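Bring back the big shared table

Quick one this, written between trains, so forgive the state of it.

I want to talk about tables. Big ones. The sort you used to get in libraries and works canteens, where you sat down next to whoever was there and got on with it. They're going. Our library at Rowbotham had a refit in August and the long table went, and what we got was a row of little perches facing the wall. Forty years I've been reading the paper in there. Now I read it looking at plaster.

The argument for it, as far as I could get one out of anybody, is that people want their own space. Do they? Some do. Students with exams, fine, give them a corner. But the rest of us came in partly for the company, even if the company was a man turning pages too loudly.

Marjorie Bunting wrote in to the newsletter to say the old table was "a magnet for clutter". Well yes. That's what a table is for. Seed catalogues, somebody's knitting, a jigsaw with the sky half done. You'd put in ten minutes on the sky and go home. Nobody organised it. I don't think you could organise it if you tried, and if you did there'd be a form.
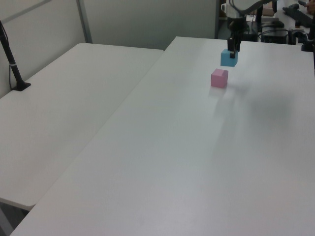
Cost comes up, always. The new seating was £803 a unit, I've seen the paperwork, and for that you get one person sat on their own with a socket. Two plain tables shoved together will seat a whole family and the neighbours. No socket, granted. Bring a charged phone.

And it isn't only libraries. The café at Druvholm has gone all tables for two. Go in as a three and watch the panic. Go in alone and you feel you're wasting a chair. At a shared table you're never wasting anything, you just take the end and say "is anyone sat here" and that's very often the only sentence some people say out loud before tea time. I mean that. My neighbour Dorothy Lockwood told me as much after her husband died, and she's not one for telling people things.

I know the other side. Crumbs. Colds going round. The fellow who wants to explain the bypass. I have been cornered about the bypass for the best part of a morning and I'd still take it over the wall.

So if you're being consulted on a refit, and Brenar are next I beleive, fill the thing in. Ask for one big table. Say you don't mind sharing. Closing time for comments is 9 at night and they do mean 9.

Right, that's my train.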